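The Zeneck peg board, page 6 of the shop gallery

Zendeo sells this as a practice board for assembly, and the flyer makes large claims for it. I have my doubts. White base, white fixtures, blue parts, and a price I won't repeat. 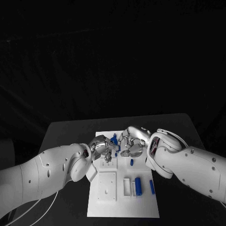
White board, blue parts, dark table. 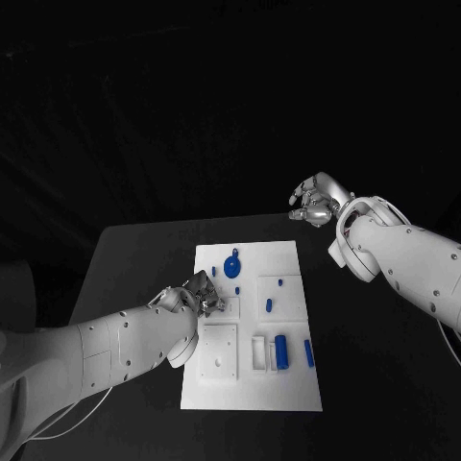
The disc with its tab on the left side, the square plate on the right. Small pegs near both.
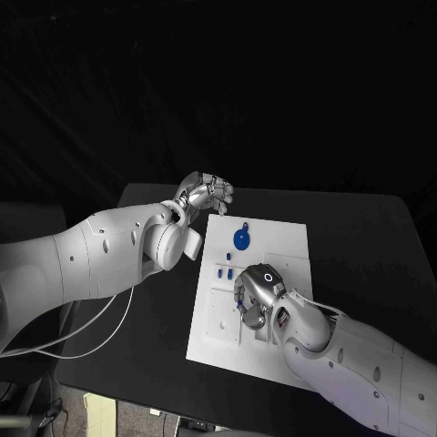
A small blue piece between finger and thumb.

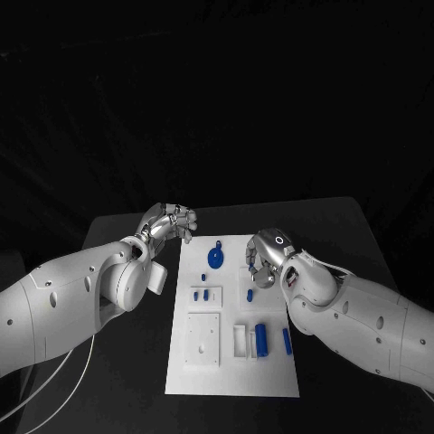 Two pegs side by side in the raised block, with a narrow slot next to them.

My main complaint is the color. Every loose part is the same blue, so a beginner gets no help telling one short peg from the next, and the flyer calls that "intuitive." I'd like to hear from the person it was intuitive for. The plates are shallow, too, and I would want a deeper lip before I trusted anything to stay on one.

Darius Dzene thinks I'm being unfair and that plain parts are the whole idea. Maybe. He also liked the old Brillura set, which shed pegs all over the floor from October on.

Replacement pegs come in bags of 40, order number 2432. I haven't ordered any yet.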